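Paniers Plundon — lisez-moi du dossier
Version du 6/9/22

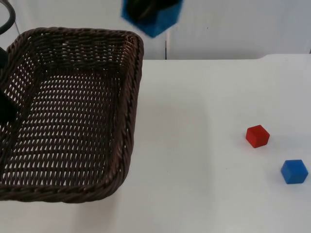
Je collectionne les paniers tressés depuis bien trop longtemps, et ce dossier rassemble enfin mes notes au même endroit (avant, c'était trois carnets et un tas de bouts de papier dans un tiroir !). Il y a 87 fiches pour l'instant, une par panier. Le brun foncé aux coins arrondis, posé sur la table blanche, m'a servi à mettre au point le vocabulaire : le fond est ajouré, avec ses petites fentes pointues entre les brins, la paroi du bout est nettement plus serrée, et la bordure est une grosse tresse qui brille un peu. Du coup j'ai gardé trois champs séparés — fond, parois, bordure — alors que je n'en avais qu'un seul au début, et c'était n'importe quoi.

Ce que contient une fiche
Le nom que je donne au panier, la forme, la teinte, le type de tressage, l'état, et une ligne libre où je raconte ce que je veux. Les dimensions sont en centimètres, prises à l'extérieur de la bordure. Pour 23 paniers je n'ai pas encore mesuré la hauteur, la case est vide, ne mettez pas zéro à la place s'il vous plaît.

Les teintes
Brun foncé, brun roux, miel, paille. J'ai hésité longtemps pour les bruns, parce qu'un même brin tire sur le roux dès que la lumière tape dessus. Je note la teinte la plus fréquente sur l'ensemble, et le reflet va dans la ligne libre.

D'où ça vient
Une bonne partie vient de Silvana Macedo, qui m'a cédé 48 paniers d'un coup quand elle a déménagé (merci encore, mon couloir s'en souvient). Isauro Lozano a relu toutes les fiches de la série Grotell et corrigé mes « torsadé » en « tressé » presque partout. Le reste, ce sont des vide-greniers.

À faire
Les matières, surtout. Je confonds encore certains brins et je préfère écrire « inconnu ». La série Magalhães arrive en décembre, avec 4 paniers à couvercle, et il faudra sans doute un champ en plus.

Vous pouvez reprendre les fiches comme vous voulez, citez juste Plundon quelque part. Et si vous repérez une erreur dans les bordures, écrivez-moi, j'adore ça !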